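Does the "Two-Minute Reset" Keep Shared Tables Clean?
Student project report, Fornham College, Household and Consumer Studies

Why we picked this

Every home advice site we read repeats the same claim: if each person spends two minutes clearing and wiping a shared surface after using it, the surface never needs a proper cleaning. Donent, the housing office newsletter, printed it as a tip twice in one term. Neither time did it say where the idea came from. We doubted it, mostly because we live in shared housing and have met shared tables.

Our question was narrow. Would a posted two-minute rule lead to cleaner tables than the usual arrangement, where somebody wipes up when they get annoyed enough?

What we did

We used two common rooms, Hernard and Dobson. Both have one large table that people eat at, study at and leave things on. For 4 weeks Hernard had a printed card on the wall asking everyone to clear and wipe after use. Dobson had no card. We did not tell residents what we were measuring, only that a class was looking at how the rooms were used.

One of us checked each table at set times, morning and evening, and gave it a score from a sheet we wrote ourselves. The sheet covers crumbs and specks, sticky spots, rings, and belongings left behind. A lower score is better. In all we made 96 checks, split evenly between the rooms.
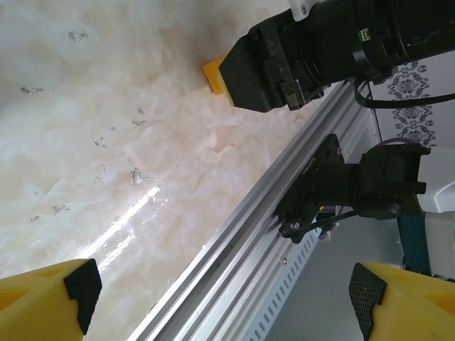

The scoring sheet was the weakest part of the project and we may as well say so early. Two of us scored the same table on the same evening during the trial run and came out far apart. We rewrote the wording for "specks" and "sticky" after that, but we never ran a second agreement test. Anyone who wants to throw out our results could start there, and we would have a hard time arguing.

Light mattered more than we expected, too. A shiny top looks spotless from one side of the room and grubby from the other. We agreed to look from both long sides before writing anything down. Whether all of us did that at seven in the morning is another question.

What we found

In the first week Hernard scored better than Dobson at nearly every check. By the second week the gap had shrunk, and in the last two weeks we could not tell the rooms apart. Sunday evening was bad in both rooms for the whole period.

We also left a short survey under the doors and got 40 back. Most people from Hernard said they followed the rule "always" or "usually." The table scores do not support that. Either a small group was undoing everyone else's work, or people gave the answer that made them look good. We lean toward the second explanation but can't prove it.

Belongings versus dirt

Our sheet added clutter and dirt into one number, and we now think that was a mistake. They behave differently. Dirt built up slowly and went away all at once when a person finally wiped. Clutter came and went within hours.

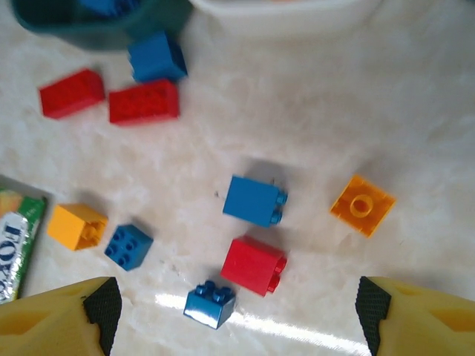 A table covered in things can be perfectly clean underneath, and a bare one can be sticky from end to end. The advice sites mix the two up constantly, and we copied them without noticing. When we went back and split the scores, the card seemed to have had some effect on clutter in the early weeks and hardly any on dirt. People took their things away. They did not pick up the cloth.

Cost

Paper, tape, cloths and spray came to 994 cents, paid out of our own pockets. The card itself was the cheapest item.

What we would not claim

Two rooms is not many. Different people live in each building, and one has more first-year students. We stopped in June, when half the residents were packing to leave, so the last week may not mean much. A card that wears off after a week might work if it were changed or moved, and we didn't try that.

Still, we would like to see Donent drop the word "never" from its tip.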